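Gripper cables snagging near a clothes rack - how do you lay out the cell?

Skemeck Community Help > Set-up and Maintenance > Two-arm machines

Havov_Lynne
Posted 7/21/23

Hello all, and thank you in advance to anyone patient enough to read this, as I do tend to go on.

I've taken over looking after our two-arm Skemeck, which works in a partitioned room with a clothes rack, a sofa and a desk. The job is hanging and unhanging coats. I inherited the layout from somebody who has since moved to another department, along with a folder of notes that stops halfway through a page. The arms themselves are lovely, but I'm not at all happy with the cables on the floor, nor with how the right gripper behaves.

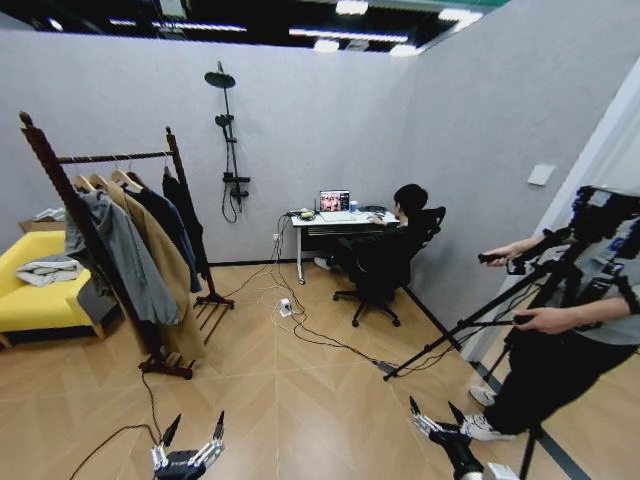
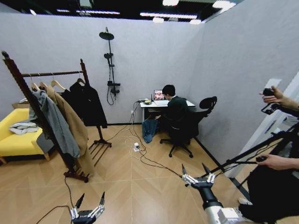

What's happening

Every so often the left arm stops on a force limit when it reaches low by the rack, and the log gives me code 2687 and nothing else. The manual lists that one as "external load, wrist" and leaves it there. My own feeling is that a cable is being pulled tight when the arm goes down for the hem of the long camel coat, but I've stood and watched it for a whole morning with a cup of tea and it behaved perfectly, as these things do.

The second trouble may or may not be connected. The right gripper has started closing slightly off centre, so one fingertip touches the cloth before the other. With a thick coat you'd never notice. With anything thin it pushes the fabric along and then pinches air. I've cleaned the black fingertips with a barely damp cloth and checked the screws I can reach without taking the cover off.

So, my questions. Where do you all run your power and signal cables when there has to be a person at a desk in the same room and another standing near the arms? Is it safe to leave the power strip on the open floor? And is the gripper something I can put right myself, or does it have to go back to Skemeck? We've a busy September coming and I'd dearly like to avoid being without it for long.

Arvo Turunen
Marked as helpful by the poster

Welcome, and please don't apologise for the length, I'd much rather have too much than a post that says "arm broken, help".

I'd deal with the cables first, and leave the gripper entirely alone until you have, because a wrist that's being tugged will give you all sorts of odd readings and you'll end up chasing two faults at once. I wouldn't leave the strip in the middle of the floor. It's a nuisance for feet and chair castors even on the days when it does the robot no harm at all. Ours used to live in just that sort of spot, and we must have lost power to the controller twice in one week before somebody (me, I'm afraid) moved it.

What I'd do, with the machine switched off and the supply isolated:

Fix the strip to the wall near the outlet, or to the underside of the desk, so that nothing with mains in it crosses the open floor.

Take everything that feeds the arms along the bottom of the wall, and bring it out in one place only, under a proper rubber floor cover.

Keep the rack side clear. Anything thin and dark on a pale floor gets forgotten, and a cable passing near the foot of a rack will find its way round it sooner or later.

Leave a slack loop behind the wrist, tied to the arm and not to the stand. Move the arm by hand to its lowest and furthest reach, and check the loop still hangs a little. If it goes straight, it's too short.

Then clear the log and run it normally for a few days. If 2687 stays away you've found it. If it comes back, run the same low reach with the rack moved well out of the way, and you'll know whether the arm is catching on something or whether the wrist sensor wants zeroing again.

For the gripper, off-centre closing on ours was a linkage pin that had worked its way along. You can see it with the side cover off: 2 small screws, then look straight down between the silver links. The pin should be level on both sides. Press it back, add a very small drop of medium threadlocker to the retaining screw, and let it stand overnight. Please photograph it before you touch anything! I have put one back the wrong way round and spent an entire afternoon wondering why it would only open.

rackandpinion6

had the same code. was the cable. swap the stiff one for a Clegg flexible one, the ones that come with it are too stiff when the room is cold. didnt have the gripper thing so cant help there

Aarne Karppinen

Arvo has covered most of it and I agree with nearly everything, but may I add a word of caution about the pin. On the older grippers it presses back as he describes. On the later ones it's a shouldered pin with a clip, and if you push on that you'll bend the clip and then it really will have to go back. Look for a small groove at the end of the pin before you do anything. If there's a groove, stop there and ask Skemeck for the clip kit, which isn't dear. Utidari keep them in stock as well, and in my experience they post things rather quicker.

I'd also look at the running count in the maintenance menu. We regrease the finger joints every 1000 closes, just a smear on each and the extra wiped off, and I suspect yours may never have been done if the notes stop where you say. Dry joints can give you that same uneven touch, one finger lagging behind the other, with nothing out of place at all. It's an easy thing to try before you go near any pins.

One last thing, on people. Whoever stands beside the arms ought to have a clear way back to the door that doesn't mean stepping over anything. We put tape down on the floor to mark it - yellow, very ugly, and everyone grumbled for a week - and I wouldn't be without it now. Do write back and tell us how you get on with the grease.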